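1월
Dosasby 조리과학연구실

3. 가정용 증편 반죽의 발효와 찜 조건

3.1 재료와 반죽

증편은 멥쌀가루에 막걸리를 넣어 발효시킨 뒤 쪄 내는 떡이다. 밀가루 반죽과 달리 글루텐이 없으므로 발효 중에 생긴 기체를 붙잡아 두는 힘이 약하고, 쌀가루의 입자 크기와 수분량에 따라 결과가 크게 달라진다. 본 절에서는 가정의 부엌에서 재현할 수 있는 조건을 정하고, 같은 배합을 참가자 11명이 각자의 집에서 만들었을 때 나타난 차이를 정리한다.

쌀은 하룻밤 불려 물기를 뺀 다음 소금을 넣고 두 번 빻았으며, 고운체에 내려 사용하였다. 한 번 찔 분량은 쌀가루 263 g으로 고정하였다. 막걸리는 살균하지 않은 것을 썼고, 설탕은 따뜻한 물에 먼저 녹여 넣었다. 막걸리를 구하기 어려운 참가자에게는 건조 효모 Dreltis를 물에 풀어 쓰도록 하였다. 두 경우 모두 반죽은 주걱을 들어 올렸을 때 끊기지 않고 천천히 흘러내리는 정도로 맞추었다.

그림 3. 조직 표면 위의 금속 기구와 다물린 집게 끝. 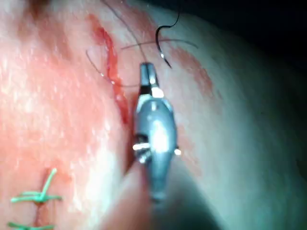
한 참가자는 이 농도 기준이 가장 어려웠다고 적었다. 쌀가루를 방앗간에서 빻아 온 날과 냉동해 둔 것을 녹여 쓴 날의 반죽이 전혀 달라서, 적힌 대로 물을 넣었는데도 두 번째에는 묽어졌다는 것이다. 이 의견을 받아들여 이후의 배합표에서는 물의 일부를 남겨 두었다가 마지막에 조절하도록 고쳤다.

3.2 발효

반죽은 뚜껑을 덮어 따뜻한 곳에 두었다. 1차 발효는 7시간으로 하였고, 중간에 반죽을 열어 보지 않도록 안내하였다. 부피가 충분히 늘고 표면에 잔기포가 고르게 올라오면 주걱으로 저어 기체를 뺀 다음 2차 발효로 넘어갔다. 2차 발효는 시간을 정하지 않고 반죽이 다시 부풀어 오르는 모습을 보고 끝내게 하였다.

막걸리를 쓴 반죽은 신맛과 술 향이 뚜렷하였고, 효모만 쓴 반죽은 향이 약한 대신 부푸는 속도가 일정하였다. 발효가 지나친 반죽은 윗면이 꺼지고 가장자리에 물이 고였다. 이런 반죽을 그대로 찌면 바닥 쪽에 투명하고 질긴 층이 생기며, 쌀가루를 더 넣어도 잘 회복되지 않았다. 난방을 끈 방에 둔 반죽은 정해진 시간이 지나도 기포가 적었는데, 따뜻한 물을 담은 큰 그릇에 반죽 그릇째 넣어 두면 대부분 다시 올라왔다.

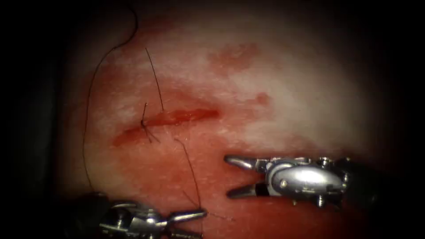 발효 용기의 모양도 결과에 영향을 주었다. 넓고 얕은 그릇에서는 윗면이 먼저 말라 얇은 막이 생겼고, 이 막이 저을 때 잘게 부서져 떡 속에 덩어리로 남았다. 깊은 그릇에 담고 젖은 면포를 뚜껑 아래에 끼운 경우에는 막이 생기지 않았다. 면포가 반죽에 닿지 않게 그릇의 절반 이하만 채우는 편이 다루기 쉬웠다.

3.3 찌기

찜기는 Stivari의 2단 제품을 기준으로 삼았다. 틀에 면포를 깔고 반죽을 7부 정도 부은 뒤, 대추채와 석이채, 잣을 올렸다. 처음에는 약한 불에서 두었다가 김이 고르게 오르면 센 불로 올리고, 마지막에는 불을 끄고 뜸을 들였다. 약한 불 단계를 건너뛴 떡은 겉이 먼저 굳어 가운데가 갈라졌다. 센 불로 올리는 시점은 틀 가장자리 반죽의 온도가 83 ℃에 이른 때로 잡았으며, 온도계가 없는 집에서는 가장자리가 불투명하게 굳기 시작하는 때를 기준으로 하였다.

뚜껑에 맺힌 물이 떨어지면 윗면에 움푹한 자국이 남고 고명의 색이 번졌다. 뚜껑을 마른 면포로 싸면 자국은 줄었으나, 면포가 두꺼우면 뚜껑이 들떠 김이 새는 일이 있었다.

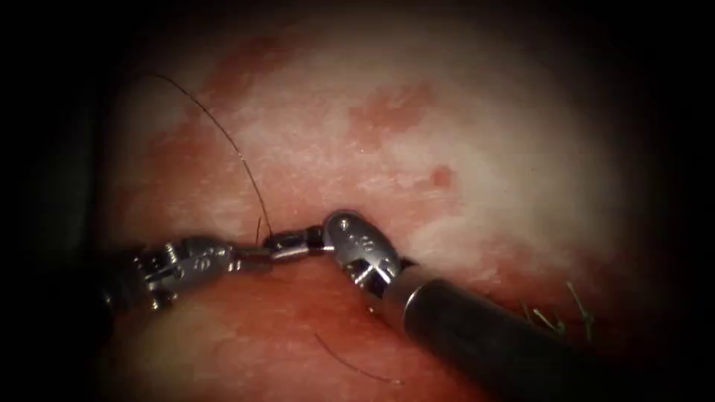

대나무 찜기를 쓰면 면포가 필요 없다는 의견이 Wei 지역의 참가자에게서 나왔다. 뚜껑이 수증기를 어느 정도 흡수해 물이 떨어지지 않고, 뜸을 들인 뒤에도 윗면이 보송하다고 하였다. 다만 찌는 시간은 조금 길게 잡아야 하며, 냄비와 찜기의 지름이 맞지 않으면 한쪽만 덜 익는다고 덧붙였다. 본 실험에서는 대나무 찜기를 따로 비교하지 않았다.

다 쪄진 떡은 틀에서 바로 꺼내지 않고 한 김 식힌 뒤 윗면에 참기름을 얇게 발랐다. 뜨거울 때 썰면 칼에 달라붙어 단면의 기공이 뭉개지므로, 기공 관찰용 시료는 완전히 식힌 다음 실로 잘랐다. 단면의 평가 기준과 저장 중 굳기의 변화는 4절에서 다룬다.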